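Reading the shoreline at Prendden

The spit at Prendden has moved again. I have been comparing old survey sheets with my own tape measurements for a couple of years now, and the pattern is clear enough to write down, even if the cause is less so.

The spit is a bank of shingle and coarse sand running out from the river mouth. On the oldest sheet I have, its tip stands 1446 metres from the harbour wall. My last measurement, taken in April at low water, put it at 1808 metres. The growth is not steady. Most of it seems to come in short bursts after winter storms, with long spells in between when the tip hardly shifts or even draws back a little.

Longshore drift explains the general direction. Waves reach the beach at an angle, the swash carries stones up and along, and the backwash drags them straight down again. Repeat that for long enough and the beach travels sideways. What drift alone does not explain is the size of the jumps.

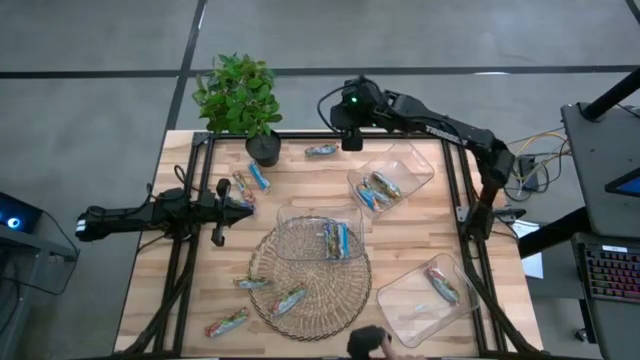

My working guess is that the supply is uneven. The soft cliffs at Rorngate, up the coast, fail in large slips, and each slip leaves a fan of loose material at the foot. The sea takes the clay off first as a brown plume, then sorts the gravel over the following months. If a big storm arrives while the gravel is still sitting there, a good deal of it moves at once. If the weather stays quiet, it leaks away slowly and the tip barely registers it.

To test this I have been looking at the stones themselves. The Rorngate cliffs carry a dark, fine-grained pebble that does not occur in the river gravels. I sieved a bucket from the tip and sorted 513 pebbles by hand at the table. Nearly a third were the dark type. A bucket from the landward end had far fewer. That fits, though two buckets is a thin sample and I would not lean on it.

I used the Dudás method for the roundness scores - a printed chart with outlines, against which each stone is matched by eye. It is slow, and my scores drift as I get tired. Scoring the same tray twice, a day apart, gave different answers for one stone in nine.
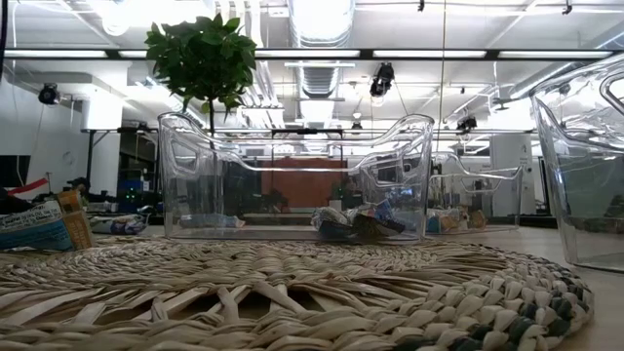
What I plan to measure next

The gap in all this is timing. I need the tip position before and after a single storm, with wave heights for the same hours. The Grurneo buoy reports height and period every half hour, so that part is easy. Getting out to the tip on the right tides is harder, as the last stretch is only safe for two hours either side of low water.

I have also put in 2 marker posts above the storm line, so the tape can start from something closer than the harbour wall. The long run over uneven shingle was my largest source of error.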